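Gendimcombe launches Rusto desk layout sheet for shared workrooms

Mon 30 December – for immediate release 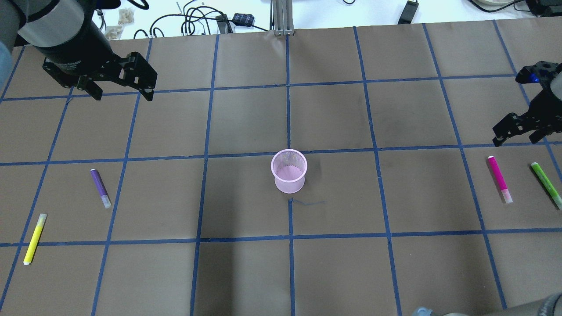 What is a desk layout sheet for?
It gives every item on a shared table a place to go back to, so that the next person can find it and the surface can be cleared quickly at the end of a session.

Gendimcombe, the supplier of storage and table goods for schools, libraries and offices, has added the Rusto layout sheet to its workroom range. The product is a paper table cover marked out in large squares with tape. It is sold flat-packed with a printed setting-out guide and a spare roll of tape.

The sheet is meant for tables where pens, highlighters and small stationery are used by several people in turn. A pen cup stands near the middle of the grid and the markers are laid out in the squares on either side during work. When the session ends, the markers go back into the cup. The squares also serve as a rough guide for spacing, which helps where a table is divided between users.

Brown paper was chosen for the base. It takes tape well, shows pale and bright colours clearly, and can be replaced at low cost once it is marked or torn. Dark blue tape was selected after a comparison of several colours on the same paper. Lighter tapes were harder to pick out under ceiling lights.

Trials took place in October at 16 sites, including school art rooms, a branch library and two drawing offices. Staff at each site filled in a short weekly sheet on setting out, clearing away and wear. In total 1,227 sessions were logged. The most frequent remark concerned table size: on narrow desks the outer squares hung over the side and had to be folded under. A narrow version with fewer columns has been added to the range as a result.

Rukhsana Paracha, product manager at Gendimcombe, said: "Most of the tables we looked at had a pen pot and no agreed place for it. Once the squares were down, people put the pot in the same spot each time. We changed the tape width once during the trial and left the rest alone."

The layout sheet can be used with any upright pen cup. Gendimcombe recommends the Awan mesh cup, which has a rolled rim and is available in pink, white and grey. Solid cups are also suitable, although users in the trial preferred mesh – the contents can be checked from the side. Highlighters and capped markers of standard length fit the Awan cup without tipping it.

Setting out

Wipe and dry the table before laying the paper. Smooth it from the centre outwards and fix the corners first. Replacement tape should be pressed down along its full length. Trim loose ends with scissors and remove offcuts from the surface.

Availability

The Rusto layout sheet is supplied in packs of 50 from the Prarnmont warehouse. Initial stock is limited to 1,000 packs. The narrow version follows in the same pack size. Samples for schools and libraries can be requested from the Gendimcombe trade desk.

Ends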